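O braço da bancada do fundo

Na oficina partilhada de Pominska, as luzes do fundo ficam acesas até depois das 22h. É ali que Mathis Deschamps monta, desde julho, um braço robótico para trabalhar numa bancada de cozinha. O projeto chama-se Stumard e cabe numa mesa: uma base aparafusada, os elos do braço, uma fonte de alimentação e um computador portátil que passa metade do tempo a correr simulações.

Deschamps é serralheiro de formação. Fez portões e corrimões durante anos e chegou à robótica por causa de uma fresadora avariada que decidiu reparar sozinho. Comprou os primeiros motores em segunda mão, num lote da Irnomach, e deitou fora quase metade. «Tinham folga nos rolamentos. Para abrir uma cortina serviam, para pegar numa coisa pequena não», conta.

A mecânica ocupou-lhe os primeiros meses. Os elos foram cortados na oficina, furados duas vezes e refeitos uma, por causa de um erro de dois milímetros na posição de um eixo. O custo do material vai em 1760 euros, contando os parafusos e um carregamento de chapa que acabou por usar noutra coisa. O caderno onde aponta as despesas está pendurado num prego ao lado do torno e tem mais manchas de óleo do que números legíveis. 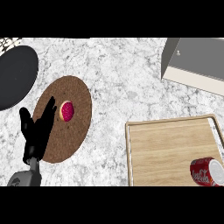

A garra foi a peça que mais versões teve. Deschamps desenhou oito, quase todas com dois dedos, e guarda as rejeitadas numa caixa de sapatos. A escolha dos dois dedos tem que ver com a manutenção: há um só movimento para afinar, abrir e fechar, e uma avaria encontra-se depressa. O difícil é a aproximação. Na simulação, a pinça preta fica aberta em V junto a um bolinho de cobertura cor-de-rosa, pousado numa base redonda castanha, e é nesse último troço que se decide o ângulo de entrada. Um dedo demasiado baixo bate na base, um dedo demasiado alto fecha sobre a cobertura. O programa calcula a trajetória num instante, mas a afinação da força levou-lhe semanas.

A cozinha virtual foi montada antes de haver braço. Deschamps queria saber que alcance precisava de ter e onde ficaria a base, e era mais barato errar no ecrã. Mármore, tabuleiro de madeira, um volume cinzento a fazer de obstáculo: o suficiente para obrigar o braço a desviar-se. Cada ensaio tem 100 repetições, com pequenas mudanças na posição dos objetos, e os resultados vão para uma folha de cálculo que ele revê de manhã, com o café, antes de abrir a serralharia.

Nem tudo passa do ecrã para a mesa. O atrito é o caso mais conhecido. No modelo, um objeto apertado com a força certa fica preso. Na bancada, o mesmo objeto pode rodar entre os dedos, e a borracha que os reveste gasta-se de forma desigual. A solução atual é uma tira de silicone colada à mão — feia, admite o autor, e fácil de trocar.

O controlador também deu trabalho. A placa é uma Chrysikopoulos, de um modelo que já não se fabrica, e a documentação existe apenas num ficheiro digitalizado com páginas em falta. Deschamps reconstruiu parte das ligações com um multímetro. O primeiro movimento completo, da posição de repouso até ao centro da mesa e de volta, só aconteceu na tentativa 102. Está apontado no caderno, sublinhado.

A fase seguinte é o trabalho com dois braços e mãos articuladas em vez de pinças. Por enquanto existe apenas em simulação. As mãos têm muito mais juntas, e cada junta pede um motor, um cabo ou um tendão que há de passar por algum lado. Deschamps já fez um dedo em alumínio, que dobra bem e demora a voltar à posição inicial.
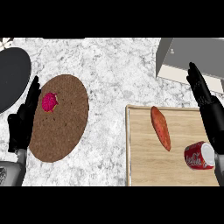

Vale a pena simular um braço antes de o construir em casa?

Para quem tem pouco dinheiro e pouco espaço, vale. A simulação mostra se o alcance chega e se há colisões, e evita cortar peças que não servem. Não substitui os ensaios na mesa, sobretudo no que toca ao atrito, às folgas e ao peso dos cabos.

O peso dos cabos, aliás, foi a última alteração antes da nossa visita. Os fios corriam por fora do braço e puxavam-no ligeiramente para um lado quando este se esticava. Passaram para dentro do elo principal, por um furo com as arestas limadas, e a calibração teve de ser refeita de raiz.

A oficina fecha em breve e Deschamps desliga a fonte, cobre a base com um pano e arruma as chaves por tamanhos. Falta-lhe encomendar rolamentos para o segundo braço. Ainda não decidiu se volta a comprar à Irnomach.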